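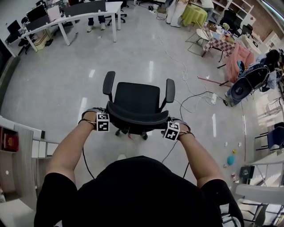

Madhu Saxena

Workplace walk-round, ground floor, Sondthorpe
Form: Pundonum general premises checklist, short version
Time started: 10.15 am
Copy to: Sowmya Amin

Marks used: OK, Fix, Ask. The form also offers "Satisfactory with observations", which I have left alone. Either it's all right or it wants doing.

FLOORS AND WALKWAYS

Floor surfaces sound and level: OK
Hard tile, polished. Last year's form says "non-slip". I'd like to see the paper for that before I write it again.

Walkways clear to 900 mm: Fix
Main corridor passes. The passage by the stationery cupboard doesn't, once the recycling bins are put back where they live. I suspect they get moved for inspections.

Cables kept off walking routes: Fix
Every year the answer is "cable covers are on order". Please send me the order number. A cable across the floor is a trip hazard with or without an order.

Loose items on floor: Fix
Same comment as in August.

CHAIRS AND DESKS

Chairs have five-point base and castors: OK
The ones on wheels do. Visitor chairs have four plain legs and the question doesn't apply to them, though the form gives no way of saying so.

Castors suited to floor type: Ask
Chairs for carpet come with hard wheels, and on tile they can shoot away as you sit down. I was told these were "universal". Who says so? Check the supplier's sheet, or ring Poduval and get it in writing.

Gas lifts hold height: Fix
2 sink under load. Both have had a sticky note on them since the spring. A sticky note is not a repair. Take them out of use.

Armrests tight: OK

Chairs not used for standing on: Ask
Everyone says they never do it. The top shelf in the post room is well out of my reach and there is no step stool in the building. Buy a step stool.

ELECTRICAL

Extension leads not plugged into each other: Fix
Found under the front desk, one into another, with a fan heater on the end. Heater unplugged by me at 10.40 and plugged in again by the time I came back past.

Portable appliance labels in date: Ask
Most are. The kettle's label has been washed blank. The toaster's carries the name of a firm that Sowmya can't find any record of us paying.

Sockets undamaged: OK

FIRE

Exit doors open fully from inside: OK
Rear door needs a shove. I'm passing it this once.

Extinguishers hung and in date: Fix
The one by the kitchen is holding the door open.

Space of 300 mm kept around wall heaters: Fix
Coats.

Alarm test recorded weekly: Ask
The log is complete, in the same pen, in the same handwriting, at the same minute each week. I'd prefer a messier log that I could believe.

FIRST AID AND WELFARE

Kit stocked to list: Fix
No medium dressings. Eye wash out of date. Plenty of plasters.

Named first aiders on notice: Fix
The notice lists 2. One has moved to the Cirnamum office.

Lighting adequate: OK

ACTIONS

Chairs with failed lifts, out of use today: Sowmya
Covers or clips for floor cables, with order number: Sowmya
Step stool: M.S. will buy and claim back
Fan heater: to be taken off site, and I mean off site
Alarm log: I'll sit in on the next test, and I shan't say which

Items marked Ask stay open until I get an answer on paper. "Should be fine" has been written on this form four years running and I won't accept it for the fifth.

Finished 11.50 am. Signed M. Saxena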